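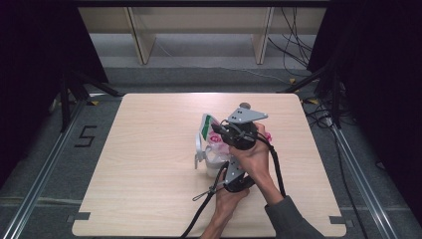

The Slow Leak: Why Flexible Packaging Fails at the Seal

A bag of shredded cheese goes bad two weeks before its printed date. The film has no tear and no visible hole. The fault is usually a channel at the edge of the heat seal, often narrower than a human hair, and finding it takes more effort than most shoppers would guess.

Viorica Papadopoulos runs the package testing room at Sutwood, a contract laboratory that works mainly for midsize food producers. In November, her busiest month, the lab receives returned packs from spoiled lots and tries to trace each one to a cause. Film defects account for few of them. Most of the trouble starts at the sealing jaws.

A heat seal depends on temperature, pressure and dwell time. The inner layer of the film, commonly a polyethylene blend, has to soften enough for the two faces to merge, while the outer layer has to stay below its own melting point. The gap between those two limits is the sealing window. With a forgiving film it can be 25 degrees wide. Thinner films and single-material films have brought it down to as little as 8 degrees on some lines, and a worn heater cartridge can drift that far in one shift.

"The display reads the block temperature," says Papadopoulos. "The film touches the jaw face. Those are two separate numbers, and plants tend to log only the first."

Contamination is the second common cause. Powder, grease or a shred of product caught between the faces keeps the layers apart. The pack may hold long enough to pass inspection and then open up under the weight of a full case. Pleats cause a similar problem. Where the film folds over itself, the jaw has to close a small step from four layers to two, and the corner of the step is where the channel forms.

Three tests are in general use. The bubble test puts the pack under water in a vacuum chamber, where escaping air shows up as a stream. It is cheap and destroys the pack. Dye penetration marks the path of the leak through the seal, which makes it useful for diagnosis. Pressure decay measures the change in a closed chamber around the pack and leaves the product fit for sale, but soft packs stretch during the test and can hide a small leak.

Zlatko Kovačević, a line engineer at the Atbridge snack plant, spent most of a year comparing the methods on stand-up pouches. His team pulled 826 packs from normal production and ran them through pressure decay, then through dye. The two methods agreed on gross leaks. They disagreed at the fine end, and nearly all of the disputed packs had a pleat near the side gusset.

The plant changed the forming collar and left the jaw settings alone. It now checks jaw face temperature with a contact probe at the start of each shift and after every 3,000 cycles.

Peel strength is often used as a stand-in for seal quality, a practice Papadopoulos discourages. A strip cut from the middle of a seal can give a high reading while a corner of the same pack leaks. She asks clients to submit whole packs, with the lot code and the lane number written on the case.

Lane numbers matter on machines that run several packs side by side. If every leaker comes from one lane, the search narrows to one set of jaws, and the repair may be a single spring.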